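Week one without the car

29 Nov 2022

Ok quick one before work. Some of you asked how the bus thing is going. Fine. Mostly fine. Car went to its new owner last week and I have not cried, though I did stand at the curb for a bit looking at the oil spot.

So. The commute. Used to be door to door, radio on, coffee in the cupholder. Now it's the 141 from the bottom of the hill, then a walk through the Solten lot, then the back gate. Takes longer. I read though! Got through four chapters of that lighthouse book, more than I read all summer.

Things I did not plan for: cat litter. Heavy. Awful. Carried a bag up the hill on Saturday and had to stop at every bench. Fatos Omerović from downstairs saw me and laughed and then took the other handle, so thank you Fatos, I owe you a beer.

Also gloves. Buy gloves before you need gloves. The shelter at the stop has no back wall and the wind comes strait off the river.

Looked at bikes too. Went into Velomico on my lunch break, nice people, way over my budget. Tried a folding one and pinched my thumb in it. The guy said come back in January when they mark down the old stock. Maybe. There's a used Golob listed across town with six gears and a basket and the seller wont answer my messages.

Money so far: no gas, no parking, one bus pass. Insurance refund still "processing." Called twice. Hold music is a flute.
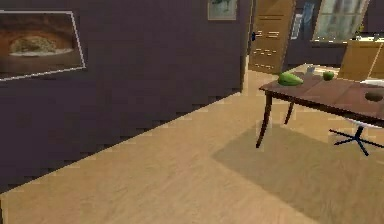

The mornings are the hard part. Have to be out the door on time, really on time, no more making it up on the highway. Lunch packed the night before, shoes by the door, keys in the coat. I missed the bus on Wednesday by the length of a parked van and had to watch it go. The next one came packed and I stood all the way with somebody's cello case in my ribs.

Evenings are better. Same driver most nights, she nods now. I get off a stop early if it isn't raining and pick up milk.

Ok, have to run. Will post about the bike if the Golob person ever writes back.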